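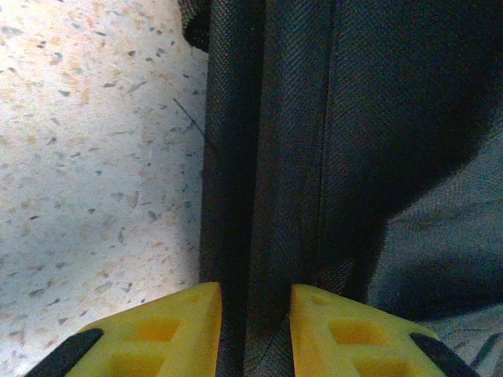
Dark twill, with the seam running straight down it

I've been on a bit of a backpack kick this month, so bear with me if you only come to this newsletter for the walks! April is when I dig all the bags out before the Sarkdale weekend, and the plain black ones always get looked at first, as they're the ones that swallow things. Pens, bus tickets, one very old satsuma (sorry). I turn everything out onto the table, pockets too, and give the lot a good shake over the sink.

Then it's seams and zips. Run your thumb down each seam and feel for any loose stitching, and do it in daylight, as black thread on black cloth is murder after tea. Dorothy Goodall swears by a stub of candle on a sticky zip and I've come round to it, though I still use soap on my old Penrose. 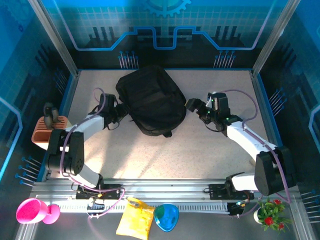
A soft bag with nothing in it never wants to stand up, so if yours is going away for a while, stuff it with an old jumper or some newspaper and it'll keep a bit of shape. Don't forget the straps and loops either! Mine went at the strap halfway up to Dorkosholm and I carried it in my arms for the rest of the day.

If you've got a bag you don't use, bring it along on Monday. We'd love 20 for the lending shelf, any colour, odd buckles welcome.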